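Robotics Lab Course, Handout 5: Comparing fingers for flat and transparent objects

Instructors: Anil Gounder and Pankaj Chaturvedi
Please read before you come to the February session. Bring the notes from Handout 4, because the joint names are the same.

What we compare

In the last handout you learned to move the two arms with the teaching controller. Now we stay with the same two arms and look only at the end of them. The question is simple to ask: which finger is better for thin cards, and which view helps the operator more, the fixed camera or the wrist camera?

There are two finger sets in the cabinet. The Brekach fingers are stiff and have a smooth face. The Flarent fingers are soft and bend around the object when you close them. Both sets go on the same mount with 2 screws. Do not use the long screws from the Surker box, they touch the servo case inside.

Mounting the fingers

Switch off the arm power and wait until the status light is dark. Hold the arm with one hand when you do this, it will come down by its own weight. Remove the old fingers, put the new ones, and tighten only until the screw stops. After power on, run the gripper homing again. Many groups forget the homing and then the closing value in their log has no meaning.

Write the open and closed values in your sheet. With the Flarent fingers the closed value should be near 1434 on the left arm. If you read something very different, check that a finger is not mounted upside down.

The task

Each group does the card task with both finger sets. One arm takes a card, brings it to the clear stand and puts it in a slot. The other arm may hold the stand or stay back, this is your decision, but keep the same decision for both sets. Every person makes 3 trials per set. A trial is finished when the card stays in the slot and the finger is open, or when the operator says stop.

Record the following for each trial:
Time from first movement to open finger
Number of times the card was dropped
Which camera the operator was looking at when the card entered the slot
Remarks in one sentence

The last point seems small but please do it. In the report we ask you to use the remarks, and you will not remember them later.

About the cameras

The fixed camera gives the position of both arms. It is good for planning and for avoiding a collision of the elbows. It is weak for depth at the finger tip. The wrist camera moves together with the finger, so the relation between finger and object is easy to judge, but you lose the feeling of where the arm is in the room. A transparent object is difficult in both views. Look for the bright edges and use them as your reference line.

The workspace from the fixed camera and from the wrist 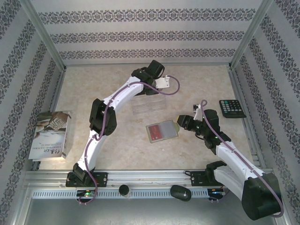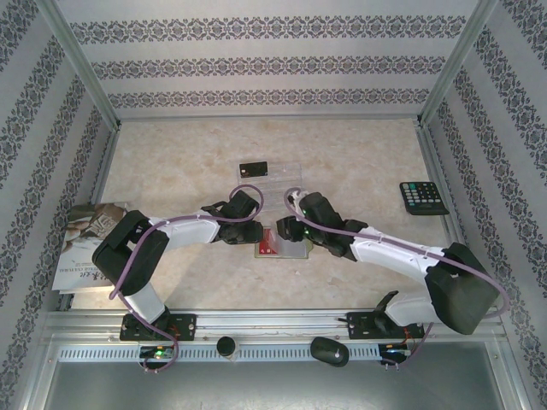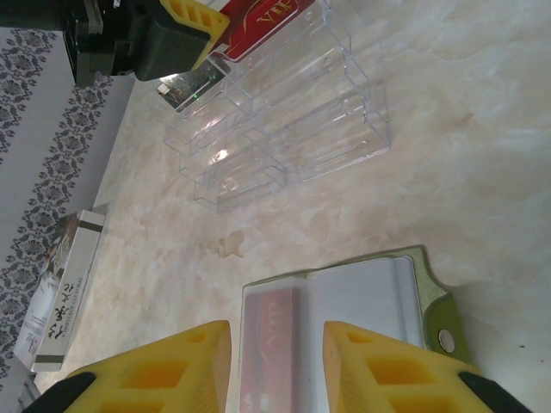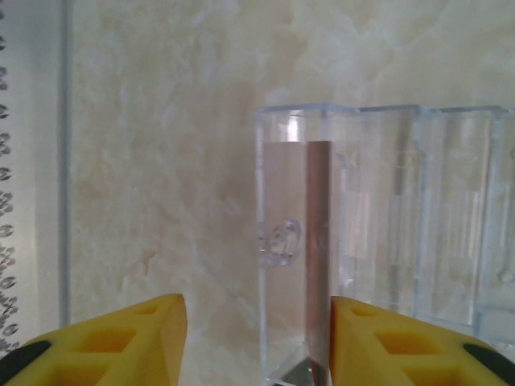 Alignment is the part of the task where most of the time goes, and your report should treat it separately from the grasp. A grasp can be perfect and the card can still come to the slot with a wrong angle. We recommend that you divide the approach in two steps: first bring the card above the stand and correct the rotation, then go down slowly without turning the wrist. In the third picture the red VIP card is at the top edge of the clear stand, and the other gripper's camera sees it from a distance. Before your first trial, mark on a print of this view the edge which you would use for correcting the rotation. Compare your mark with your partner's mark and discuss it if they are different.

Report

Two pages, one table, one plot. Use the script in the Rao folder to join the logs, it expects the sheet names without spaces. State clearly which finger set you tested first, since the second set always profits from practice. If you want to correct for this effect, explain how. A correction without explanation gets no points.

Questions about the mounting go to Pankaj, questions about the script or the grading go to Anil in room 303. The cabinet key is also there.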